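The rule book on the back of the door

I'd been at Huletti for all of ten minutes when I was told off. I had put my coffee on the wrong side of a yellow line. No alarm went off, nobody shouted, but Setsuko Ichikawa picked up the cup, walked it back to a shelf by the door and tapped a laminated sheet with her finger. Rule two. No drinks past the line, visitors included.

Fair enough! I'd come to write about rules, after all, and it seemed only right that I should break one.

Huletti takes old office computers and has robots help with taking them apart and putting them back together. The machines come in from schools and councils and firms that have moved offices, and the good parts go on to a second life in something else. It's fiddly work. If you've ever tried to get a stubborn drive out of a desktop PC with a butter knife (I have, I'm not proud of it) you'll know that no two of them come apart in quite the same way, and that whoever designed the clips never had to undo them in a hurry.

What interested me was how you write a rule for that. The big robots that weld cars live in cages, and the rules for those are mostly about the cage. You shut the gate, the robot moves. You open the gate, the robot stops. But a smaller arm working at a bench, with people leaning in to swap parts every few minutes, is a messier business. There are proper international standards for it, and I'd been warned that I should read them before I turned up. I read bits. They are long, and they lean very hard on one idea, that you can't call an arm safe or unsafe on its own. You have to look at the whole job: the arm, what it's holding, what's on the table, who is standing there and how fast it's all going.

"People buy an arm and think they've bought the safety with it," said Siham Hijazi, who came to Huletti from a packaging firm called Potgieter and wrote most of the sheet on the door. "You've bought a very polite arm. Then you put a screwdriver in its hand."

That stuck with me for the rest of the visit. Rounded joints are lovely and a soft stop is lovely, but a sheet metal edge is a sheet metal edge, and the inside of a computer case is full of them. So the risk assessment here (it runs to 76 pages, and yes, I was shown it, and yes, I was offered a copy to take home) spends more time on the computers than it does on the robots.
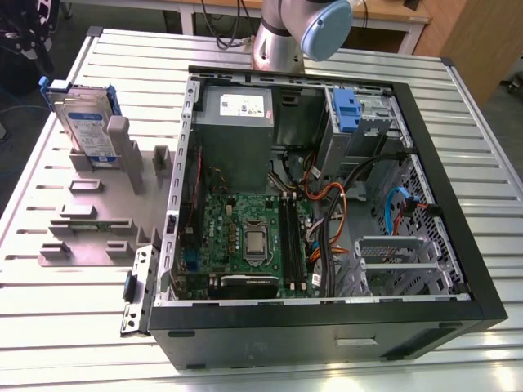

Siham's way of doing it is to go through a job one movement at a time, with somebody who knows the work and somebody who doesn't. The person who doesn't is the useful one, she reckons. They ask what happens if the part slips, or whether you'd ever reach across to grab a loose cable, and the expert says oh no, you'd never do that, and then goes a bit quiet. Every "you'd never do that" gets written down. On the last review there were eight of them, and five ended up as changes to the bench.

I was the person who didn't know for most of Wednesday morning, and I can report that it's rather fun. I asked why a cover couldn't simply be left on while the robot did its bit elsewhere. I asked what a power supply does to you if you poke it. (Rule five, don't open it. The unit comes out whole and goes in its own crate whole. Something can stay charged in there long after the plug is out, and there isn't a part inside that anyone at Huletti wants badly enough.) I asked whether anyone had ever been hurt, and got a proper answer too: a cut thumb, from a bare bracket, with the robot switched off.

The thumb belonged to Ryota Sakai, who showed me the scar with some pride. It led to rule seven, which is gloves for anything with the side off, and gloves off again for the pendant, that's the handheld controller, as they found people were pressing two buttons at once through the thick fingertips. I liked that one very much. It's the sort of rule you could only get from watching people, and you'd never dream it up at a desk.

Then there's the matter of speed. I had assumed there'd be a single number, like a limit on a road. There isn't, or not one that you can just look up and be done with. It depends on which bit of you the arm might bump and what it would bump you with. Noboru Sasaki does the measuring, with a gadget that looks like a set of bathroom scales crossed with a doorstop. You put it where a hand might be, drive the arm into it and read off the force. He does this for each new tool and each change to the layout, and the log has 345 readings in it so far. He let me have a go. The arm nudged the gadget, stopped, and waited there looking mildly embarrassed, as far as an arm can.

"Now do it with your hand there," I said, being brave.

"No," said Noboru, and pointed at the sheet. Rule nine. Nobody tests on a person.

He is quite stern about this and I think he's right to be. There's a fashion for videos of engineers letting a robot bop them on the head to show how gentle it is, and he can't stand them. One good bump proves that one bump was good, he told me, and I've been boring my family with the line ever since.

The bit I hadn't expected was how much good practice comes down to where you put things. Parts have a set place. Tools have a set place. A thing that's always in the same spot doesn't make anybody reach across at the wrong moment, and it helps the robot as well, as it's hopeless at looking for stuff under other stuff. Cables are the great enemy. They're floppy, they never lie the same way twice, and a gripper that catches one will happily drag half the job off the bench. The house rule is that if a cable is in the way a person moves it, with the arm paused, and the pause is a real one, set from the pendant and confirmed out loud.

Out loud! I'd have felt a right lemon, to begin with. "Paused." "Paused, thank you." By lunch I was doing it myself, and I wasn't even touching anything.

Not everyone in the trade is so keen. I rang Toshiko Uchida at Vollano, where they fit out benches like these for smaller workshops, and she thinks a lot of places drown in paper. She's seen folders so thick that they're used to prop a door. Her view is that if a new starter can't read the rules in the time it takes to drink a cup of tea, there are too many of them, and the long document should be kept for the people who change the set-up. She also thinks the standards could be a good deal easier to get hold of for a firm of three people. Buying and reading them eats up money and weeks that a tiny outfit hasn't got, and so they copy a neighbour's sheet and hope. A neighbour's sheet was written for a neighbour's bench.

When I put this to Siham she agreed with nearly all of it, which rather spoiled my argument. The sheet on the door has 11 rules on it and she's trying to get it down to ten. She'd like to lose the one about long sleeves. Ryota wants to keep it, and they've been at it since September.

There's money in this too, of course. Setsuko reckons a day lost to a badly planned change costs them about £4,000 once you add up the idle hands and the late orders, and that does concentrate the mind when somebody wants to shift a fixture "just a few centimetres". A few centimetres is a new layout. A new layout means Noboru and his doorstop, and everyone else finding something to sweep.

I did wonder whether all this would make the place feel grim. It doesn't. People chat, there's a radio going (quietly, rule four, you have to be able to hear "paused"), and there's an awful lot of biscuit eating on the correct side of the line. What I noticed more than anything was that they all grumbled about particular rules, by number, the way you'd grumble about relatives. I've been in offices where the safety poster was so old it had faded to blue and no one could have told you a word of it.

Before I left I asked Setsuko which rule she'd keep if she could only have one. She thought about it for so long that I'd begun putting my coat on. The first, she said. I hadn't read the first, I'd gone straight to two on account of the coffee, so I went back to the door to look. It says: "If you're not sure whether it has stopped, it hasn't."

My cup was still on the shelf, stone cold. I washed it up and caught the bus.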